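Kerslake council hopeful says bag fee fight will go on after ballot petition falls short

A candidate for the Kerslake city council who built a campaign around repealing the city's shopping bag fee says the race is still on, even though the petition meant to carry it has come up short.

The county clerk's office threw out 94 signatures on the repeal petition this week, leaving it 60 below the 525 needed to put the question to voters in November. The campaign, which goes by the name Sundow Forward after the neighborhood where it started, had told supporters as late as last month that the count was "comfortably over the line." It has not explained how it arrived at that.

In a written statement, the campaign blamed "technical rejections" and said it was looking at its options. The clerk's office said most of the rejected names belonged to people registered outside city limits, many of them in Nandholm, where residents shop in Kerslake but don't vote there. That isn't much of a technicality. The form says in its second line that signers must be registered in the city.
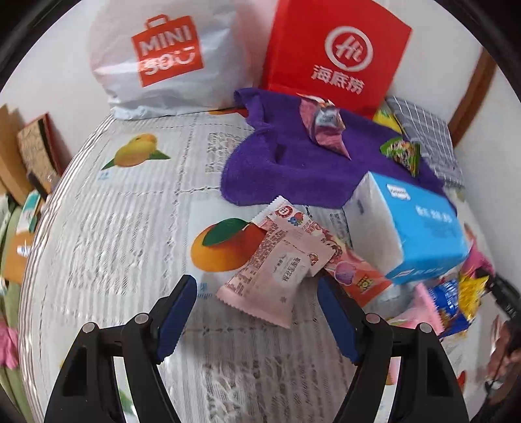

The fee itself is 25 cents on each carryout bag, and it passed the council two years ago with little argument. Sundow Forward says it hits renters and older residents hardest and has cost downtown stores business, though it has released no sales figures to back up the second claim. The ordinance covers more than the thin grocery bags most people think of when they hear about it. Sturdier store bags count too, so a white plastic one with an orange MINISO logo falls under the fee if it's handed over at a register in town, and a red paper gift bag is charged the same way. The campaign's mailers show only grocery bags, and the word "paper" appears nowhere on them.

Asked at a forum in March what would replace the money the fee brings in, the candidate said the city could "find it in the budget." The moderator asked where in the budget. The candidate said that would be a conversation for after the election.

The incumbent has hardly been more forthcoming. When the fee passed, the council promised a yearly report on what it raised and where the money went. One report has been posted so far. It runs to two pages, and one of those is a cover letter. A request for the second was answered with a note saying the document was "in final review," the same wording the city used last fall. 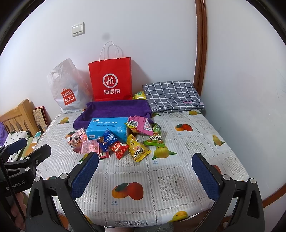
The incumbent's campaign says the fee has cut litter along the Pludik Creek path and calls the repeal effort a stunt. It points to a cleanup tally from the parks department, but the department changed the length of path it covers between the first count and the second, and the two numbers can't be fairly compared. A parks spokesperson confirmed the change and said a new count was planned.

Without the ballot question, the challenger loses the easiest reason for casual voters to turn out. Sundow Forward's statement says internal polling shows the race "within reach." It did not say who did the polling, how many people were asked or when. A request for the questions was not answered by the time this was written.

The campaign could refile for a spring ballot, but it would have to start over with blank sheets, because signatures from a failed petition can't be carried forward. It could also challenge the rejections in county court. The statement mentions both ideas and commits to neither, while asking donors for help with "legal costs" in its closing paragraph. The campaign's latest finance report lists no payments to a lawyer.

Both candidates have agreed to a second forum at the Kerslake library next month. The bag fee is on the list of topics, along with the Nandholm road bridge and overnight parking.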